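Abschnitt 4: Die Brudness-Dashcam einbauen und den Unfallspeicher einstellen

So, jetzt wird es ernst! Wenn ihr die Karte formatiert habt (Abschnitt 3), könnt ihr ans Auto. Ich habe das Ganze in meinem alten Kombi gemacht, bei Mieke Wuyts im Kleinwagen ging es genauso, nur mit mehr Geschimpfe am Handschuhfach.

1. Zündung aus, Schlüssel raus. Scheibe hinter dem Innenspiegel mit Alkohol abwischen und trocknen lassen.

2. Halter andrücken und 20 Sekunden festhalten. Die Kamera selbst kommt erst am nächsten Tag dran, der Kleber braucht die Zeit wirklich.

Hinweis: Unter 22 Grad klebt es bei mir schlechter. Im Winter also lieber in der Garage arbeiten oder vorher ordentlich heizen.

3. Kabel oben unter den Dachhimmel schieben, dann die A-Säule runter bis zum Sicherungskasten.

Achtung: Das Kabel darf nicht vor dem Airbag in der A-Säule liegen! Immer dahinter entlang. Wer sich da unsicher ist, lässt das bitte die Werkstatt machen (ich war bei Coppens und ganz zufrieden).

4. Kamera einklicken, Zündung an und so ausrichten, dass der Horizont ungefähr in der Mitte des Displays steht. Die Motorhaube darf ruhig ein bisschen mit drauf.

5. Im Menü unter „Aufprall“ die Empfindlichkeit auf „Mittel“ stellen. Bei „Hoch“ hat meine jeden Bordstein als Unfall gespeichert, nach einer Woche war die Karte voll.

6. Datum und Uhrzeit prüfen! Stijn Martens hatte nach einem Blechschaden im Mai eine wunderbare Aufnahme mit völlig falschem Datum, und das gab dann endlose Rückfragen. 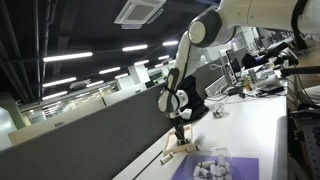
7. Probefahrt machen und unterwegs einmal die rote Taste drücken. Zu Hause schaut ihr im Ordner „Event“ nach, ob ein Clip drin liegt. Geschützt werden bis zu 35 Clips, danach meldet sich die Kamera mit einem Piepton.

8. Nach einem echten Unfall: erst absichern, Notruf, helfen. Wenn alles versorgt ist, Kamera ausschalten und die Karte rausnehmen, damit nichts überschrieben wird. Wie ihr die Clips kopiert, steht in Abschnitt 5.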